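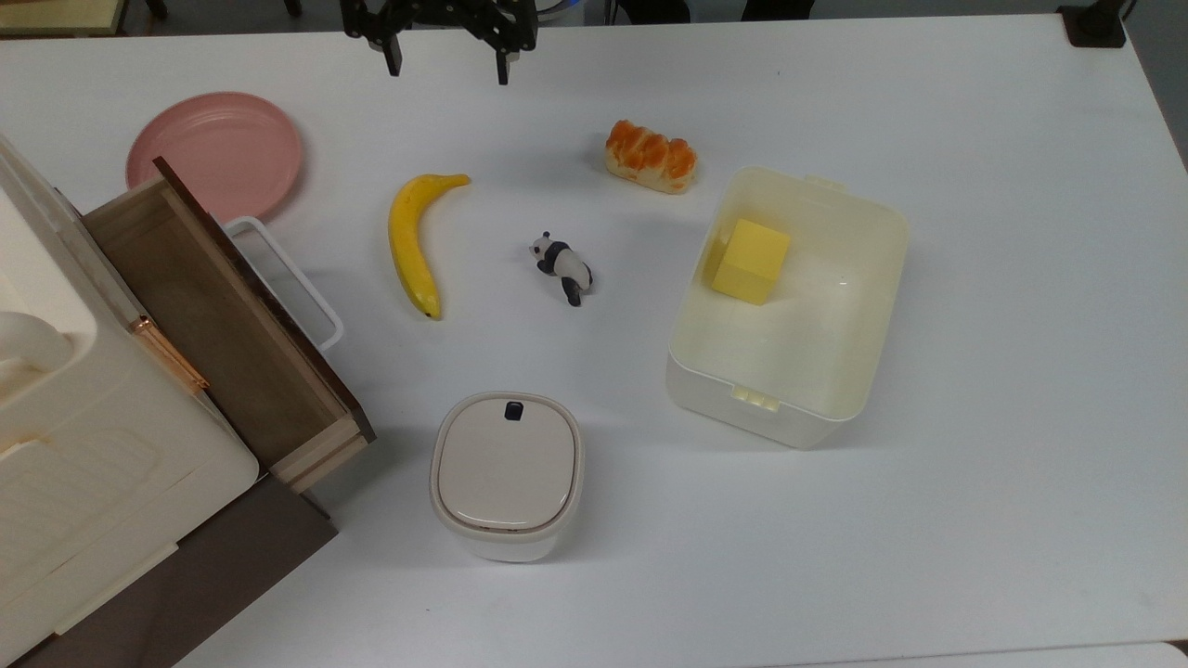

Home | Docs | Setup | Recording | Troubleshooting | Contact

Codau Recorder User Guide
Section 4: Recording your first examples

Before you start, finish the arm calibration in Section 3. Skipping it will give you a beautiful set of examples in which the gripper closes on air 2 centimeters to the left of everything.

4.1 Setting the table

1. Put the drawer unit and the bin within reach of the arm. Pull the drawer open for any task that ends in it.
2. Scatter the loose items: banana, bread roll, panda, plate. Some may lie on their sides. The model will meet untidy tables later and should not be shocked.
3. Leave clear surface under the open gripper so it can come down without landing on lunch.
4. Check that the table clamp is tight. Check it again after lunch.

Note: Move the items between takes. A model trained on one layout learns that layout by heart, like a student who has found the answer key.

4.2 Recording a take

1. Pick a task from the list, such as "put the banana in the drawer," and read the wording before you touch the controls.
2. Press Record and wait for the steady tone.
3. Guide the arm through the task at an even pace. Small corrections are fine — leave them in.
4. Return the gripper to its start pose, fingers open and pointing down.
5. Press Stop, then mark the take Keep or Discard.

Caution: Keep hands off the tabletop while the tone is sounding. The arm has no opinion about your fingers.

Caution: Never mark a failed take as Keep to make the daily number look better. Singhal format 8 stores your label with the take, and the label outlives your excuse.

4.3 How many takes

Plan on up to 600 kept takes per task. The Buston starter set shipped with 117 for the drawer task, enough to get the model opening drawers with confidence and closing them on the plate.

If the storage light blinks amber, stop and export (Section 5). Pressing Record harder does not free up space.

Trarurance uses cookies to remember your language settings. Accept | Manage

Related pages
Section 3: Calibrating the arm
Section 5: Exporting takes
Replacing gripper pads
Task wording list, February update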